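Home Features Makers Food Archive Subscribe

The Bread Box Comes Back to Plomham

For most of the last century, a bread box was something every kitchen in Plomham had and few people thought about. Then sliced bread in plastic bags took over the counter, and the boxes went to basements and yard sales. Now they are selling again, and a small shop on the north side of town can't keep up.

Érica Miranda opened her workshop in the old Kerkar dry goods building eight years ago. She started with cutting boards and stools. The first bread box was for a neighbor who baked at home and was tired of moldy loaves. Two more orders came from people who had seen it in the neighbor's kitchen. Last year the shop sold 1,046 of them, most in the weeks before the end of December.

"I thought it was a favor," Miranda said. "I didn't draw up plans. I measured a loaf."

A loaf with a good crust needs a little air. Sealed in plastic, the moisture inside has nowhere to go, so the crust turns soft and mold gets an early start. Left out on the counter, the same loaf is hard by the next evening. A wooden box sits between the two. It slows the drying and lets some of the damp out.

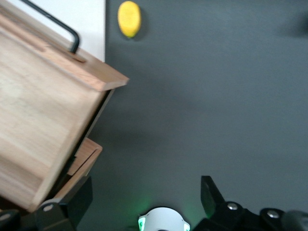
Pale wood with a black metal handle.

The wood matters less than people expect. Miranda uses maple when she can get it and beech when she can't. She avoids pine inside the box, as the resin can give bread a taste. She puts no finish on the inside at all. The outside gets a coat of food-safe oil, and she tells buyers to repeat it twice a year.

Mahtab Pakzad runs the bakery on Ankrah Street and sends customers to the workshop. She has her own rules. Let bread cool all the way before it goes in. Keep the cut side down. Sweep out the crumbs once a week, and wipe the box with vinegar if you ever find mold. Never put fruit in with the bread.

Pakzad does not recommend a box for everything. Soft sandwich bread keeps better in its bag, and anything you won't eat within three days should be sliced and frozen.

The shop is moving to a 4,000-square-foot space in Drelcombe this spring. Miranda plans to hire two people and go back to making stools.

COMMENTS

breadandjam: We still use my grandmother's. The hinge has been replaced twice.

T. from Drelcombe: Does the vinegar smell get into the bread?

oldmillroad: Not if you leave the lid open for an hour after.

Contact Us | Copyright, all rights reserved | Back to top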